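Demonstration Sessions: Frequently Asked Questions
Plornham Manipulation Program, Prekbridge Site
Last revised Sep 20, 2020

The following answers are provided for participants, partner departments and visitors. They cover the sessions in which a person performs a household or office task with hand-held grippers so that the recording can later be used to train a robot arm. Questions on contracts and data licensing are handled on a separate page.

What does a participant do during a session?

A participant stands at a table and carries out a short task using two hand-held grippers, one in each hand. Tasks currently on the list include handling a fabric bag, moving small boxes and placing objects near a lamp. The participant's fingers should not touch the objects while a recording is running. All contact is made through the gripper fingers.

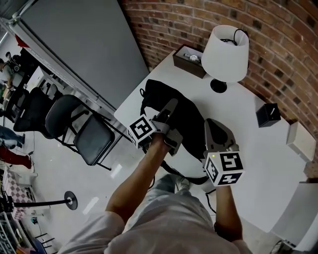 Concetta Donati
Demonstration Sessions Coordinator

What are the patterned cubes for?

Each gripper used at the table carries a white cube printed with black square markers. The software reads these markers to work out where the gripper is and how it is turned. Participants are asked not to cover the cube with a hand or sleeve and not to pick up the gripper by it. A cube that has shifted on its mount must be reported before the next recording, as the gripper will need to be calibrated again.

Do I need experience with robots?

No. New participants complete a 90-minute introduction, which includes practice with both grippers. Most of that time is spent on opening and closing the fingers smoothly and on letting go of an object cleanly. The practice recordings are not used for training.

How long is a single recording, and how many are made?

A recording may not exceed 125 seconds. If the task is not finished by then, the operator stops the recording and the participant begins again from the starting position. The program requires 200 accepted recordings for each task before it is passed to the training group. These may come from several participants.

How fast should I work?

Participants should work at a steady, natural pace. Very quick movements blur the camera views, and long pauses teach the robot to wait where no wait is needed. If you are unsure of the next step, finish the movement you are making and tell the operator.

What happens if I drop something?

Continue if the object can be picked up again with the gripper. Recordings that contain a mistake followed by a recovery are kept under a separate label, Pikamora R, and are useful to the training group. If the object falls to the floor, stop and wait for the operator. Do not bend down while holding both grippers.

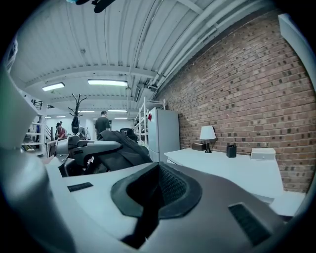
The same rule applies if a gripper itself is dropped, even from a low height. It must be checked by staff before it is used again.

When is remote control used in place of hand-held grippers?

Remote control is used for tasks in which the reach or strength of the robot arm matters, such as opening a heavy door. The operator moves the arm from the Marchetti control station and sees the task through its screens. This work is limited to staff who passed the June assessment. Outside participants are not scheduled for it.

Will I appear in the recordings?

Hands, arms, clothing and shoes are often visible. Other people in the room may also be recorded. Every person who enters the work area signs a consent form, and faces are blurred before any recording leaves the site. A participant may ask for a recording to be deleted at any time before it is released to the training group.

What should I wear?

Everyday clothes and closed shoes are suitable. Please remove bracelets and watches, which can catch on the cable.

May I bring a visitor?

Visitors are admitted by prior arrangement with Cinzia Santoro, Site Access Officer, at extension 888. They must stay clear of the table while a recording is in progress.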